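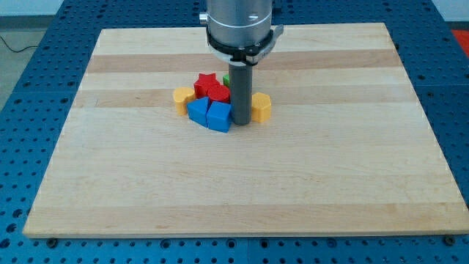

A Morning at the Sumau Open Day

Fri 21 October

You know those nights when it's five o'clock and there's nothing thawed and everybody is looking at you? We had one of those last night, and we ended up with scrambled eggs and toast. So when I tell you I spent this morning at a frozen dinner plant and came home with a cooler bag full of dumplings, please understand I was in the right frame of mind for it!

Sumau opens its kitchen to the public twice a year, once in April and once in the fall. I missed the April one (flu, both kids) and signed up for this one the minute the page went live. Tickets were $10, and you get that back as a coupon in the shop at the end. I paid for mine like everyone else, and they have no idea I write a blog.

Parking was a mess. Go to the lot behind the Rendach building next door and walk through the gate, because the front lot was full before the doors even opened. You get a hairnet, a paper coat and shoe covers, and you have to take off your rings. Mine hasn't come off since my second pregnancy so they put tape over it.

First stop was the dough room, which smelled like my grandmother's house on a Sunday. They make a potato dough for the filled dumplings and it rests for 100 minutes before anyone touches it. I have been giving mine maybe fifteen, so that explains a lot about my dumplings. Our guide let us pinch a piece before and after resting, and the rested one stretched out so thin you could nearly read through it.

Then the filling kettles. Plum, farmer's cheese, and a mushroom one they buy in from a small family outfit called Šimek. I would never have picked mushroom. It was my favorite by a mile — earthy, lots of marjoram, and a little vinegar at the end that wakes the whole thing up.
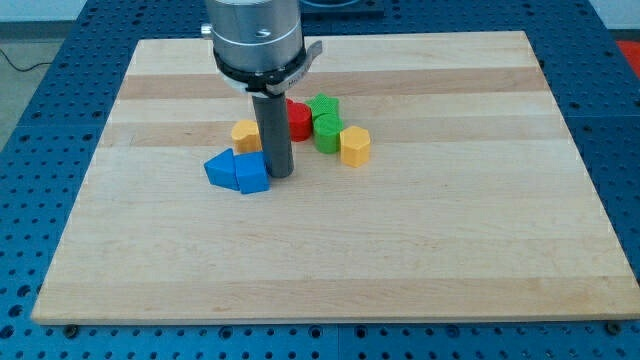

I asked how they keep the plum ones from leaking, which is my big problem at home. The answer was breadcrumbs toasted in butter and stirred into the fruit, one spoonful per cup. So simple! The lady behind me was writing it on her hand.

The freezer was the part my son would have loved. They only let us stand at the door for a minute and my glasses fogged solid when I turned around. Everything gets frozen on trays before it's bagged, so the dumplings don't clump, and you can do exactly the same thing with a cookie sheet if you've got the shelf space (I do not).

Tasting was at long tables in the lunchroom. The dumplings came with browned butter and a sour cream sauce by Sarnex, sold in the little tubs. I thought the sauce was too sweet, sorry. Plain sour cream with a bit of dill would do better and cost you half as much. The coffee was weak but there was plenty of it.

The shop line was long. My sticker said I was visitor 219 and it wasn't even noon yet. I bought two bags of mushroom, two of cheese and one plum, and used my coupon.

Dinner tonight was the cheese ones, straight from frozen into boiling water until they floated, then into a skillet with onions. My husband had seconds. My daughter picked the onions out but she ate six, so I'm calling that a win. Next spring I'm bringing my mother, and I'm getting there early enough to park.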